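Ticket 2822 -- Balora desk controller drops off network after firmware update
Status: Closed, workaround applied
Site: Raltcombe office, second floor
Opened: November 2022

Reported problem
Height-adjustable desks on the Malhotra controller stop answering the booking system overnight. Local up/down buttons still work. Booking page shows "device unreachable" until the control box is power cycled.

Environment
132 desks on one wireless segment. Control boxes on firmware 4. Booking system hosted at Grisilside.

Log
Power cycled one unit. Came back in under a minute, dropped again the same night.

Pulled the controller log. Last entry before the drop is a failed address renewal. No retry after that. Units on the old firmware retry until they get an answer.

Moved a test desk to the guest segment, which has a longer lease. Stayed up for the whole test.

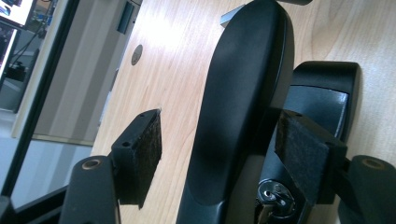
Desk surface and chair armrest.

Checked the address pool. Not exhausted. Server log shows the renewal request arriving and a reply going out, so the reply is either lost or ignored by the box. Packet capture on the access point shows it delivered.

Tried a static address on four units. All four stayed reachable. Booking page updated normally and stored heights were recalled.

Cause
Firmware 4 discards the renewal reply if it arrives while the radio is in power save. It then holds the expired address and does not ask again.

Workaround
Reserve addresses for all control boxes and turn off radio power save in the Malhotra console (Network -- Advanced). The setting does not survive a factory reset, so reapply it after any board swap.

Follow-up
Vendor fix expected in January. Leave reservations in place until it has been tested at Raltcombe. Reopen this ticket if a unit drops with power save off.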